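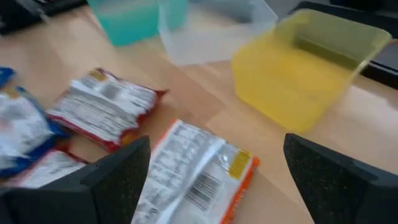
bins and snack bags on the table, pre-sorting

lalamari_mom
Okay, lunch packing people, I need opinions. I have three kids at Drondwood Elementary and I'm spending almost 19 minutes every morning on snacks alone. I started pulling everything out of the pantry in the evening and sorting it into plastic containers so the kids can grab their own. Great for two days! Then my middle one ate a whole week of chips before dinner and denied it with crumbs on his shirt. Do you all ration, or just let them figure it out?

Panasiuk
We let them figure it out. Each kid gets a bin on Sunday-ish, and when it's empty it's empty. There was crying in the first week and none after that. Mine are 7 and 14 though, so your mileage may vary.

FadiAH
Have to disagree with Panasiuk. We tried that and my daughter traded her entire bin for a glitter pen by lunchtime on day one. Now I hand out one salty thing and one fruit each morning and that's the deal. Yes it takes longer – I'd still do it.

Panasiuk
lol well did she at least like the pen

FadiAH
She lost it on the bus.

latifa_aa
Can I ask why everyone buys the little bags at all? I buy the big one and portion it into reusable cups. I added it up in December and we had gone through 345 single bags since school started. That was a lot of money for mostly air.

lalamari_mom
345!! I don't even want to count ours. But don't the cups come home gross? Or not come home?

latifa_aa
They come home if you write the name on the lid AND the bottom. I've lost two all year. Gross, yes, sometimes. Dishwasher, top rack.

andidia_dad
I'm going to stick up for the little bags. Our school wants sealed, store-packed food for the younger grades on account of allergies, and cups get sent back. Check your handbook before you buy a pile of cups, that's how I ended up with a drawer full of them.

latifa_aa
Fair, ours doesn't have that rule. Still think it's a waste for the older ones.

FadiAH
Same rule here up to second grade. After that they stop checking.

lalamari_mom
Just looked and Drondwood only says "no nuts," so cups are possible. I think I'll try bins with the chips kept up high, and cups for my oldest. Fadi, do you do the fruit the night before or in the morning? Apples go brown on me every time and then they come home uneaten.

FadiAH
Morning. Or grapes, grapes are fine overnight.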